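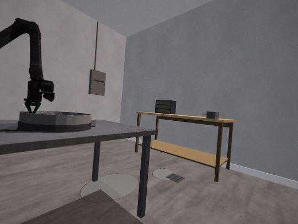
Slide 1: Reaching the people in the back pew

Parish Outreach and Welcome Team, speaker notes

Good evening. I'm Renzo Monti, I look after welcome at St Aidan's, Parberg, and I was given 20 minutes on the understanding that I'd take 15. (Wait for Primo to stop laughing.)

Start with the letterbox drop. In December we printed 600 cards for the carol service and put one through every door between the church and the Zorkberg Road roundabout. Nearly 300 of them had the wrong start time. We had a full church at six and another, crosser one at seven. I'd like to call that a strategy.

Pause. Ask who has done the same. Hands will go up, mostly Anglicans.

What we learned: people came because a neighbour had mentioned it. The card was what they stuck on the fridge afterwards. So this year each household on the roll gets two cards and is asked to hand them over in person, with actual talking. There has been resistance.

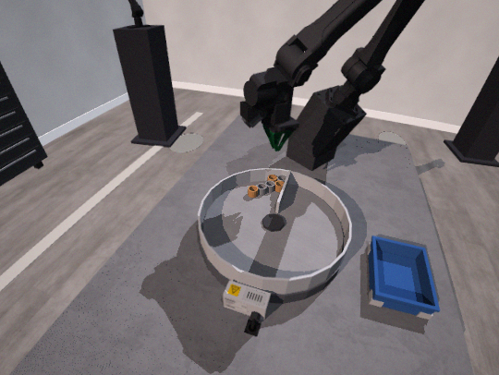
Parish Outreach and Welcome Team

Next slide. Morning tea. I know. Every parish believes its morning tea is friendly, and it is, to the people who have been coming since the organ was new. Tell the story about the young couple from Tavedico who stood beside the urn for a quarter of an hour and were finally approached by someone who wanted them to move away from the urn.

They did come back. She now does the readings -- beautifully -- and he has charge of the urn.

Practical bit, go slowly:
Name badges for everybody, including the minister.
No notices longer than the sermon.
If a visitor sits in your spot, it was never your spot. Look at Primo Donati here. He has had the same spot for 59 years and has agreed to be looked at.

Skip the Valentini survey if we're running late. If we aren't, say only that visitors remembered being spoken to and could not recall one word of the newsletter, which I write.

Questions. Someone will ask about parking. Refer them to the Wardens. Grace, then supper in the hall, and please bring your plates back to the hatch.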